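4.2 The blank sheet and the work that happens before the work

We had not planned to write a section about blank surfaces. When we began visiting the households and small workrooms in Brovarham, our interest was in finished things, the labels and lists and wrapped parcels that people had told us about so generously in the first round of interviews. It was Sumaiya Ekanayake, reading through her visit notes one evening in June, who remarked how often her pages began with the same few minutes, in which a person cleared a bit of table, laid down something pale and flat, and then did nothing much at all. She had been leaving these minutes out of her summaries. Once she put them back in, the rest of us went to our own notes and found them there too.

Of the 77 visits in the study, 14 were chosen for the closer reading reported in this section. We chose them for the fullness of the notes and made no attempt to balance them by age or trade, so the reader should take what follows as a set of patient observations and no more than that. Ten took place in homes and the other 4 in shared workrooms, two of them in the old school building at Stostonley, where the tables are long and people are used to working elbow to elbow.

What people call the surface varies a good deal. In the homes it was most often "the sheet" or "the paper", even where the thing itself was a board. In the workrooms we heard "the white", as in "put it on the white", and one participant, a retired pattern cutter, spoke of "her ground", a word she said she had from her first employer. We have kept to "sheet" below for the sake of plainness, and have let it cover paper and board alike, as our participants did.

The first use of the sheet is as a place to see things properly. Small parts, threads, seeds and screws are easily lost against a patterned cloth or a dark worktop, and several participants told us that they had taken to a white surface after one too many searches on hands and knees. Obsa Degefa sat with a man who repairs clocks for his neighbours and who will not open a case until his sheet is down and smoothed at the corners. He moved the lamp twice before he was content with it. A pale surface shows up every shadow, his own hand's included, and he had strong views on where a shadow ought to fall (towards the wrist, and never across the work).

The second use is as a boundary. Anything on the sheet belongs to the job and anything off it does not, and this simple rule was kept by people who were otherwise quite relaxed about their tables. Mugs, spectacles and post were allowed to crowd right up to the edge. Ans Goossens has called this the "good fence" in her earlier field notes from Parkis, and we think the name is a happy one, though in Brovarham the fence was sometimes moved in the middle of a job, when a sheet was nudged sideways to make room for a plate of biscuits or an elbow.

The third use is harder to describe and is the one that has given us the most pleasure to think about. A number of participants seemed to use the empty sheet as a pause. They looked at it, ran a palm over it, turned it a little so that its edge no longer lay square to the table, and only then reached for the first item. Asked about this, most laughed and said they were just getting ready. Figure 6 gives a view of a sheet with nothing set down between the fingertips of the tool.

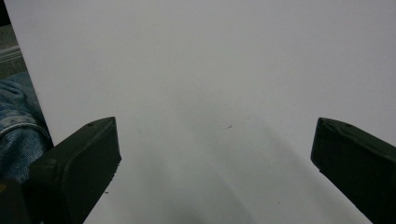 Figure 6. The open white surface, with shading deepening towards the lower part.

The tone of the surface matters more than we had supposed. A sheet that people speak of as plain white is seldom one white all over, and in the figure the upper half is the brighter. Participants noticed such differences and worked with them, placing fine items in the lighter part and using the dimmer part for things already dealt with. Etenesh Mersha recorded this habit in a kitchen where the window stood at the far end of the table, and again, to her delight, in one of the Stostonley rooms.

Ingvar Bech has suggested to us that the pause may be longer where the job is unfamiliar. Our notes lean that way — the longest waits we have belong to people trying a Heo folding pattern for the first time — but the timings were kept by wristwatch and we would not wish to rest much upon them. We return to the question in section 5, together with the matter of how the sheet is put away.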